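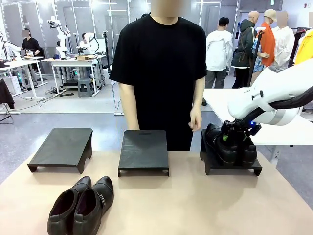

So I finally got the T-nuts sorted out, and I figured I'd write it all down before I forget which ones I bought. If you've ever built anything out of slotted aluminum extrusion you probably have a drawer full of nuts that almost fit. I sure do!

Quick background: back in February I started on a little enclosure for my desktop lathe, using 20 mm profile from Oten. Nice stuff, straight, cleanly cut, ends nearly square. I ordered eight lengths at 340 mm and a few shorter ones for the uprights. What I did not order was nuts, as I still had a bag of 80 from Talteck left over from my old camera slider. Same size slot on paper (6 mm opening), so what could go wrong.

Well. They go in fine at the end of the bar. They slide maybe an inch and then stop dead. I tried a drop of oil, I tried tapping them along with a dowel, and then I had one stuck in the middle of a bar for an entire evening. I got it out by running a long M4 screw into it and pulling with pliers, and I said some words.

I asked on the forum and Agnes Munro told me to measure the lip thickness instead of the slot width. Good call. The lip on the Oten bar came out at 1.8 mm on my calipers and the one on my old slider bar is 1.5. The shoulder on the Talteck nut is made for the thinner lip, so it was binding against the inside the whole way down.

Options at that point were:

File the nuts. I did 5 of them, they work, and I never want to do it again.

Buy drop-in nuts with the little spring ball. These are great for adding a bracket after the frame is closed up, but they cost a lot more and mine liked to twist when I tightened them.

Buy plain slide-in nuts with a lower shoulder. Kamarul Lumbantobing sent me a link to a shop called Tuhumury that sells them in bags of 60, M4 or M5, and they run down the full bar with one finger. I could have cheered.

I went with M4 for the corners and kept a handful of the spring ones for the door hinges (I always forget a nut somewhere, and taking a corner apart for one nut is no fun). Watch your screw length too! With a 3 mm bracket, an 8 mm screw is perfect, and a 10 bottoms out in the slot and feels tight when it isn't.

Next up is the polycarbonate for the door. I have a sheet coming from a place in Traltthorpe and I still haven't decided between the rubber slot gasket and just drilling it.

Posted 9/7/21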